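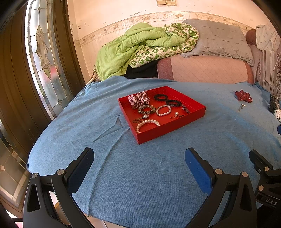 The Dirnari hand-held gripper lets one person record a task for a robot arm by doing the task themselves. You hold the tool, pick things up and put them down, and the recording is used to train the arm later. No arm is needed during recording, so the work can be done in an ordinary home. Small household items are a good test of any gripper. A tray of hair ties, scrunchies and pearl strands on a bed asks for several different grips within a few inches, and a terry-cloth sheet underneath gives way when the fingers press on it. The Dirnari is meant for jobs of this kind: sorting, tidying, setting out and putting away.

How it works
The two fingers open and close with a trigger under the index finger. The camera looks forward over the fingers, so the fingertips stay in view for the whole take. Finger opening is saved along with the video. Press the thumb button once to start a take and once more to end it. A short beep confirms each press.

Finger pads
Textured pads are fitted at the factory and can be changed with the hex key supplied. Replace both pads at the same time. Worn pads let thin chains and hairpins slip, and takes made with them are harder to use. Clean with a damp cloth only. Do not use solvent.

Specifications
Maximum finger opening: 87 mm
Recording time per charge: 78 minutes
Storage: 124 GB usable
Charging and data: USB-C
Left-hand use: yes, trigger guard is reversible

In the box
Gripper with camera mount
Spare pads, one pair
Hex key
Wrist strap
Charging cable
Printed quick start card

Recording tips
Move at a steady pace and pause briefly before each grasp. Keep your free hand out of view unless the task calls for it. If you drop an item, finish the take and mark it as a miss in the Romitz desktop software. Missed takes can be filtered out or kept for training, depending on the project. For flat items such as bracelets, tilt the tool so one fingertip reaches the surface first.

Compatibility
Recordings open in Romitz desktop software, version 5 or later. Matching fingers for the robot side are sold separately under the Gruber name and use the same pads. Check the flange pattern of your arm before ordering.

Orders and support
Units ship from our Judcombe warehouse. For volume pricing or a loan unit, contact Rosalie Brunner in sales through the request form.

Page updated 20/02/2024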